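Interim report to the Burnine Fund
Community clothing exchange, Tinham
12 January 2021

14 shares | 3 comments

With this report we inform the Fund about the work done since May. The grant was given to us for collecting good used clothes, sorting them, and giving them without payment to families in the Tinham area.

In this period we received 2,000 pieces of clothing. From these, 1,000 were already given out, and 356 were sent to textile recycling since they were too worn. The rest is in storage on Plutov Street, sorted by size. Children's winter coats go out the fastest and we never have enough of them. Men's shirts come in larger quantity than we can place, and we have asked donors to wait with them until spring.
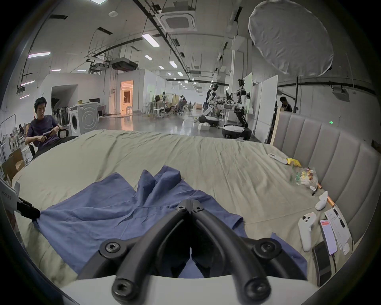
What happens with clothes which need a small repair?

They are put in a separate bag and go once a month to the Sfakianakis tailor shop, which replaces buttons and zippers at a reduced price. The repair cost is paid from the part of the budget called "other services."

The delay which we mentioned in our previous letter is now solved. The first storage room had a damp wall, and the owner did not want to repair it, so we moved in the autumn. The new rent is higher by 300 per quarter. We covered the difference from the transport line, where we spent less than planned, as many donors bring the bags to us by themselves.
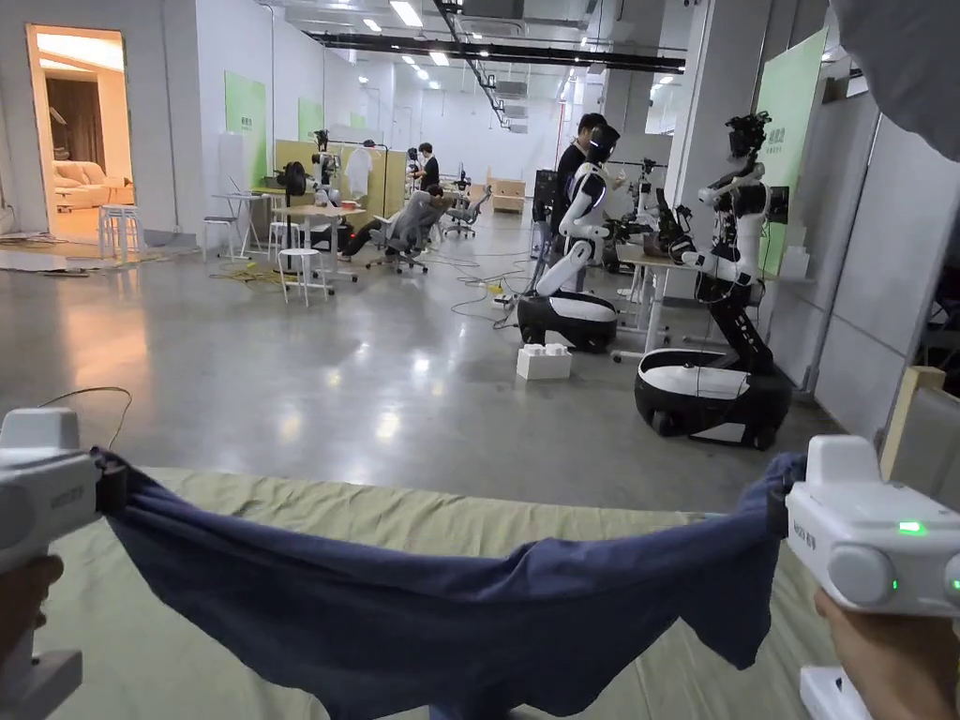 For the second half of the grant we plan two changes. The pick-up hours will be moved to the evening, because parents told us that they cannot come during work. We will also print the size list in three languages, as the present list is only in English and people often take home the wrong size and must come back.

We ask the Fund to approve the transfer between the two budget lines in writing. The receipts for rent and repairs are attached in a separate folder. The receipt for the shelves is still missing and we will send it when the seller gives us a copy.

Comments (3) | Share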